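The Trotdale drying rack, after a winter of dishes

I put off buying a proper dish rack for years. We had one of those wire things that came with the apartment, and it leaned, and it rusted, and every cup I set on it slid slowly toward the sink. My sister-in-law gave me the Trotdale in December and I've used it every single day since, so I feel ready to say something useful!

It's a two-tier rack with plates below and cups and bowls on top. Putting it together took me 40 minutes (the leaflet is tiny, and I had the feet on upside down at first). Once it's up, it's sturdy. My big soup pot sits on it without a wobble – I never dared try that with the old one. The drip tray slides out from the front, so I can empty it without moving a thing.

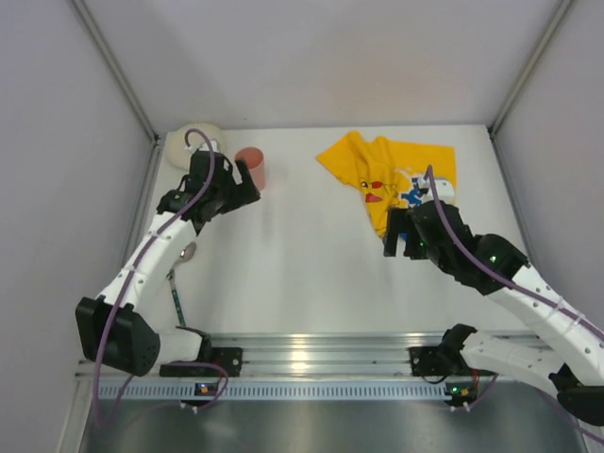

Does it work with thick stoneware plates? The slots will take them if you leave every other one open, though you lose half your space that way.

My one real grumble is the cup hooks. They're a bit short, and mugs with chunky handles hop right off if you bump the counter. I wrote to the company, and a very kind person named Fatima Mofokeng mailed me 2 longer ones, free of charge. They fit fine – I only wish they came in the box.

I'd buy it again, and I've already told my neighbor Xolani to get the one with the wider tray.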